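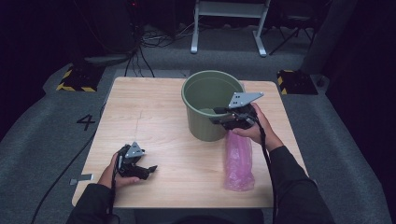
Figure 3. A green bucket and a pink plastic bag on a tabletop, with two hand-held grippers.

Previous section | Contents | Next section | References

4.2 Household response to the evening rate

The most exciting result from the Stendstead trial is how quickly people changed their habits once the evening rate was shown on the bill as its own line. We enrolled 516 homes served by the Birnitz substation and followed them for 16 months. Homes in the first group kept the flat rate. Homes in the second group paid more between 5 p.m. and 8 p.m. and less overnight, and they got a one-page bill from the local utility, Gritura, with the two prices side by side.

Evening use in the second group fell by 17 percent compared with the flat-rate homes, and most of that drop was already there by the second bill! We had expected a slow start, as in the earlier Bayram pilot, where the price change was buried in a footnote. Electric water heaters explain much of the shift (they are easy to put on a timer), but we were delighted to find savings in homes heated with gas as well.

Renters did almost as well as owners. Of the homes that answered our December survey, 72 percent said they would stay on the new rate if given the choice. Cold weather weakened the effect, and we return to this in Section 4.3, where the heating data are split by building age.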